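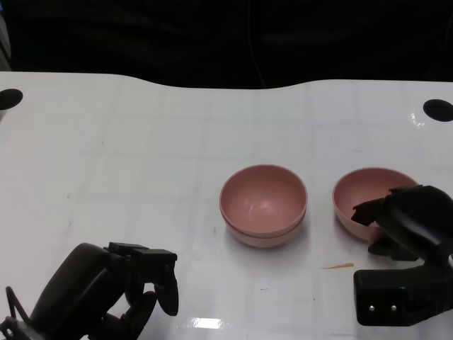 *Slide 1: bowl task, two arms, pink bowls on the white table.*

Mei-kuen Fung, speaker notes, 2024-05-30

- Say who I am and that the talk covers house rules for two-arm table work. The bowls are our stacking task, which we call Flasamley.
- The rules started as a page by Hudec. We have changed most of it. We have 3,359 logged runs so far.
- Rule one: one arm at a bowl, the other holds clear with its fingers open. Point to the left hand on the slide.
- Rule two: check the tabletop before each run. Specks and slivers get logged, then wiped up. Ask who does this at their own site – expect few hands.

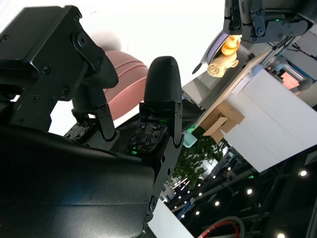

## Fingers and pads

- Sensor pads sit on the inner faces of the fingers, as a grid of small squares. Do not touch them with bare hands.
- Bracket screws are checked every 48 runs. Vimley asked for longer; we said no.
- A green light on the finger is noted on the sheet. It does not replace the stop button test.
- Cables: walk the full length before power goes on.

Pause for questions, two at most.

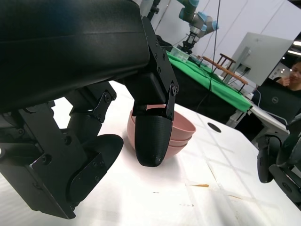 ## People near the table

- Anyone sitting beside the cell counts as inside it. They get the same briefing as the operator.
- A nested stack is counted and written down before reset. Three on this slide.
- Film on the table: replace it when the creases start to catch. Weltik leave theirs on for almost a month.
- Next review of the rules is in October. Send changes to me in writing.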